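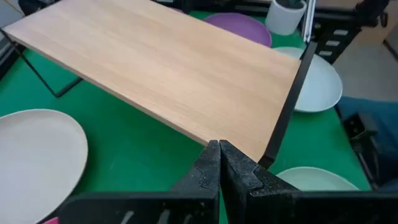 ## Stacking plates on a small shelf riser without chipping them?

**Omprakash Tomar**, Sun 2 June

Hi all! I finally got one of those low shelf risers, the kind with a pale wood board on thin black metal legs, and I love it. Suddenly there's an upstairs and a downstairs in my plate cupboard! My plates are all different colors (white, mint green, a purple one I'm very fond of) and I want them where I can see them. So do I put the stack on the board or under it? And will the board slide when I grab a plate in a hurry? The cupboard is in a rental, so no screws please.

**skustville_kitchen**

Oh, I have a riser like this and it changed my mornings! Big plates go underneath, because the legs keep them from wandering, and small plates and bowls go on top. Measure the gap first. Mine takes 8 dinner plates, but I stop at 5 so I can slide one out without scraping the rim on the board. For the sliding, cut two strips of rubber shelf liner and put one under each leg. Mine have been in since November and haven't budged.

Put the purple one on top of the stack!!

**Prastberg**

liner works. felt pads don't, they skate around on anything smooth

**mofokeng.home**

Agree with the liner. I'd also weigh your stack before you load the top. My dinner plates are about 500 grams each, so it adds up quickly, and a thin board can sag in the middle. Keep the heavy ones near the legs. If you have room left over, a little potted plant up there looks lovely.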